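**Ticket 1574 – red knit keeps growing past the shelf width**
Status: solved (I think!)
Queue: Lultard wardrobe help

Hi all! I'm working through a big winter clear-out before April and I love how it's going, except for one red knit with shiny decoration on it. Every time I fold it to the Stusta card, it ends up wider at the bottom than at the top and won't sit in the stack.

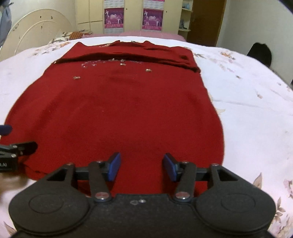 What I've tried so far:

1. **Sides in first, then thirds.** Fine with my plain Onevance sweaters, hopeless with this one. The body flares toward the hem, so the bottom corners stick out past the card.
2. **In half lengthwise.** Neat shape, but the decorated parts rub against each other. I stopped right there.
3. **Rolling.** Fun! Also huge. It took up the space of 3 T-shirts.

**Update, 9:40 pm**

Big progress! I went back to the Ghaffari folding sheet and tried the "top down first" method:

- Lay the knit on the bed and smooth the body from the middle outward. Use flat hands and don't tug the hem.
- Fold the top section down in one wide band. Stop before the fold lands on any sparkly bits.
- Slip a sheet of tissue over the decoration.
- Bring each side in at a slant, a little more at the hem than at the top.
- Fold up from the bottom, once.

The slant is what fixed it – both edges came out straight and it fits the card with room to spare. I'm so pleased with this.

**Still open**

The band bunches at one corner if I rush it. Lifting the corner and laying it down again helps. Also, does anyone store these flat in the 800 box, or is the 900 worth the extra shelf space? Mine has almost 3 inches free above the stack, so I'm leaning toward the 800.

Leaving the ticket open until I've done the cardigans.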